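Strips and backing sheets: frequently asked questions

Last updated February 17, 2026

These are the questions we get most often at Culico about our white strips and the teal sheets that go under and behind them. For delivery, payment and school accounts, see the separate pages.

What are the strips used for?

Mostly measuring, marking and making. Customers use them for bookbinding guards, sewing templates, paper weaving, frieze work in classrooms, drawer labels and bridge-building exercises. A few buy them for model making and use them as fascias and skirting. They are sold blank, so you can mark them however you like.

Do you sell them in paper or card?

Both. The paper strip is the Erness and the thin card strip is the Lavoie. They are the same white and the same width, and from across a table it is hard to tell them apart. Pick one up by the end and you will know, as the Erness bends over under its own weight much sooner. If you want a strip that can be held upright by its lower end, order the Lavoie.
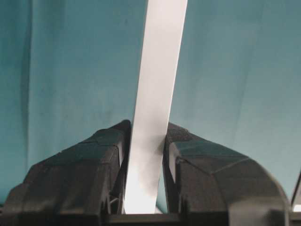
White strip upright against teal.

How many are in a pack?

12. We don't split packs. Larger orders go out as several packs in one box, with a sheet of board on either side.

Are the edges cut or torn?

Cut. They are trimmed on a guillotine in stacks and we go through each stack for burrs before packing. If you find a strip with a rough edge, tell us the batch number on the band and we will replace the pack.

Will the strips take ink?

Pencil, ballpoint and most felt tips are fine. Fountain pen feathers a little on the Erness. Neither strip has a coating, so wet paint will cockle them. If you need to paint, tape the strip down at both ends first and leave it taped until it is fully dry.

My strips arrived with a curve. What can I do?

Paper and card both take up moisture from the air, and a strip this long shows it. Leave the open pack flat in the room where you will be using it, overnight if you can. If there is still a curve in the morning, turn the strips over, put a board on top and add a few books. Don't iron them. We have had two packs back with scorch marks and can't refund those.

A strip that has been folded will keep the fold line. You can flatten it enough to glue down but it won't look new.

Can I join two strips end to end?

Yes. Overlap them by the width of a thumb and use a glue stick. PVA works too but go sparingly. Line both strips up against a steel rule before you press down, otherwise a very small error at the join turns into a large one at the far end. For a butt join, put a short piece of strip across the back.

Why are the backing sheets teal?

White on white is tiring to work with, and a white strip on a pale wooden table isn't much better. We tried grey, a dark green and teal, and teal was the one that customers reordered. It is dark enough for the long edges of a strip to show up clearly and light enough that pencil marks and shadows can still be seen on it. The Tavus sheet is product code 522 in the printed catalogue.

Is the sheet paper or fabric?

You can have either. The paper version is cheaper and gives a flatter surface straight away. The fabric version lasts longer and can be folded away, though you will need to get the creases out. Both are matt on the working side. Both are 800 mm deep, and the length is whatever you order, by the metre.

Can I use the sheets upright, behind the work as well as under it?

Yes, and plenty of people do. Use one length for the table and separate lengths for the sides. Fix the uprights to stiff board so that they stay flat. Where two panels meet at an angle, one will nearly always look paler than the other, even when they come off the same roll. It depends on which way each panel faces the light. If the difference bothers you, move the lamp further back or hang a thin white cloth in front of it.
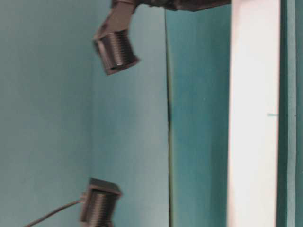 Rhonda Grewal wrote to us that she had sent back a whole length thinking the dye was uneven, then saw the same thing with the replacement and found it went away when she closed the blind on one side. She now keeps the panel nearest the window turned slightly inwards and says the two match well enough for her.

If you do think you have a dye fault, lay the two pieces side by side, flat, under the same light, before you send anything back. Real faults do happen. We had one bad roll last May and replaced everything cut from it.

How do I get creases out of the fabric sheet?

Cool iron on the reverse, no steam. Roll the sheet on a cardboard tube afterwards and it will stay smooth. Creases left by long folding may need a second go. The paper sheet can't be ironed, so keep it rolled from the start.

Does a crease matter?

For cutting and marking, only if it runs under the line you are working on. For weaving and layout work it makes no difference at all. Some customers leave one straight fold in on purpose and use it as a guide for setting strips square.

How should I lay out a long strip on the sheet?

Lengthways, across the middle, with clear space in front and behind. Smooth the sheet from the centre outwards before the strip goes down. If two people are working on it, sit one at each end and hold the strip by its edges.
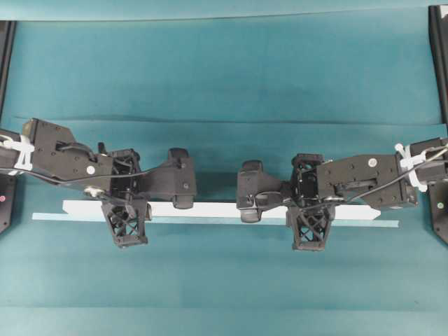
Put weights near the ends if you are measuring, and check that the strip hasn't bowed between them. Mark from one end only. Measuring in from both ends is the commonest cause of the "my strips are different lengths" emails, and in almost every case the strips were the same.

How do I store what I don't use?

Strips go flat, in the band, on a shelf or under a bed. Don't stand them in a corner, where they will bow within a week or so. Sheets go rolled, working side in. Keep both out of direct sun. The teal fades slowly, and a sheet that has been left half covered will show a line.

Can the sheets be cleaned?

Fabric: brush off dust and dab marks with a damp cloth. It can be hand washed in cool water but will shrink slightly the first time, so cut it generously. Paper: a soft rubber will lift pencil, and that is about all you can do.

Can I have strips cut to a different width?

Yes, for orders of ten packs or more. Custom widths take longer and can't be returned. Mirela Prado handles these, so mark your email for her attention and give the width in millimetres.

Do you recycle offcuts?

We sell them in mixed bags when we have enough. There is no list of sizes and we can't pick out particular ones.

I still have the old catalogue. Are the codes the same?

Most are. The exception is the Lavoie, which used to be 1473 and is now listed by name. Orders with the old code still reach us.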